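# Foam blocks, April

I've been collecting foam alphabet blocks for longer than I'd like to admit, and this page is where I finally put a few of them up. It started with one mesh bag from a yard sale in Emholm (two dollars, the bag had a hole in it) and now there are more than 200 of the things in tubs under my desk. Most are letter-and-number cubes, the soft squeezy kind you give to toddlers. I love them. They're light, they stack badly, they pick up every crumb in the house, and the printing is never quite the same from one batch to the next.

I only have the one picture ready for now. The rest of the tubs are going up as I get through them, so check back if blocks are your thing too!

## On the white table

My favorites are always the mixed lots, where the colors come from different sets and you have to play detective a bit. A matched set straight out of the package is pretty, sure, but I'd take a jumble any day. 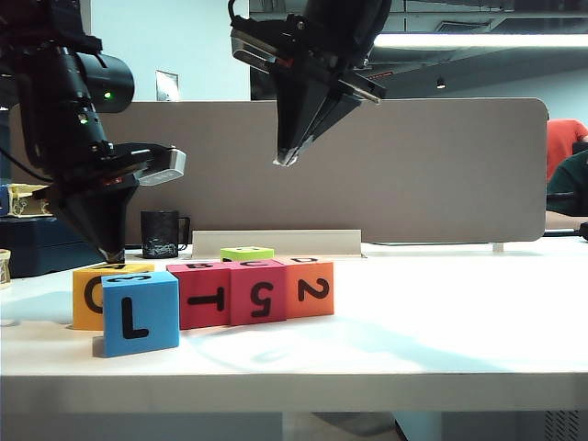 Sorting is the part I like best, and I have opinions about it. Some people go by letter, which drives me up the wall, as you end up with a rainbow mess in every tub. I go by color first and worry about the characters later. With this bunch that would put the two reds next to each other — they already are, the one with the T on its side and the one with the upside-down 5 — then the orange 2, then the yellowish C, and the blue one with the big L off by itself. I do like a blue one in a row of warm colors. It pulls the whole line together, even when its 3 is upside down.

## A few notes if you collect these too

**Letters and numbers on one cube.** I used to think this was a misprint. Nope, plenty of makers do it to squeeze the alphabet and the digits into one bag. It does make spelling games harder, because the letter you want is always on the same block as the other letter you want. Ask me how I know (I tried to spell "zucchini" for a birthday banner and gave up at the second C).

**Cleaning.** Lukewarm water, a drop of dish soap, squeeze gently, then leave them on a towel overnight. Please don't put them in the dryer. I did a batch of 90 by hand last winter and my fingers were prunes, but every single one came out fine.

**Fading.** Keep them away from the window. Reds go first in my experience, and they turn a sad salmon color.

**Storage.** I use the shallow Trikora tubs, the ones with the clip lids. Deep bins squash whatever is on the bottom, and foam that's been squashed for a year doesn't always spring back.

## Still looking for

- A green Q. I have Q in four other colors and it's getting silly.
- Anything from the old Pimentel bath sets, any condition, chewed corners welcome.
- A spare 7 in purple.

Trades are fine, and I'm happy to pay postage. Next up on the page will be the pastel tub, once I've found the lid for it.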